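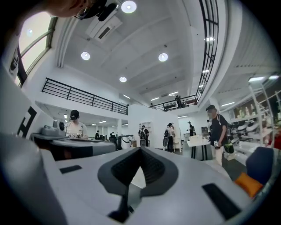

Issue 134, page 17

WORKSHOP AND HOUSEHOLD NOTES
Caring for a hand-held gripper at home or at the bench

The Wakholm hand-held gripper is offered on monthly hire to households, schools and small workshops that wish to record everyday tasks for automation projects. The following advice applies to the standard kit and was prepared after a period of use in our own workroom. Readers who hold the older Skarnora kit may follow the same routine, except where a different part is named.

Before use
Wipe the white body with a soft cloth dampened in plain water. Do not use bench solvent, bleach or scouring powder, as these will dull the finish. Ribbed surfaces hold crumbs, flour and sawdust. A dry toothbrush, worked along the ribs, will lift most of it. Sticky residue from jam or wood glue should be softened with a warm cloth and left for several minutes before brushing.

Keep the black pads free of grease. Hand cream is a common culprit in kitchens.

Lighting
Daylight from a tall window is pleasant to work in but can be too bright for the camera. Draw a light blind on that side and leave the ceiling lights on. In rooms with both recessed lights and strip lights, switch everything on before the first recording and make no changes until the last.

At the bench
A long bench with a plain grey top suits most tasks. Shiny benches may be covered with a matte cloth, pinned at the corners. Chairs and loose cushions should be moved well back before anyone walks about with the gripper in hand. Where several people share an open floor, agree on a walking route and keep bags off it.

Small bottles and spare parts are best kept on open shelving, with bottles on the upper shelf and the heavier pieces lower down. Label the shelf edge, as the labels on bottles soon become unreadable.

Charges and supplies
Hire of the standard kit is $153 per month, with a refundable deposit of $417. Replacement pads are supplied by Vemus in boxes of 100, a quantity better suited to a school than to a single household. Kocabaş lists a smaller packet, but the adhesive was slow to set in our workroom and two pads had to be pressed down again the next day.

Storage
Return the gripper to its case with the jaws open. A folded tea towel beneath the body will prevent rubbing. Kits should not be left in an unheated garage or shed from October onward.

Kits due for return must be cleaned and packed with all cables. Missing cables are charged against the deposit.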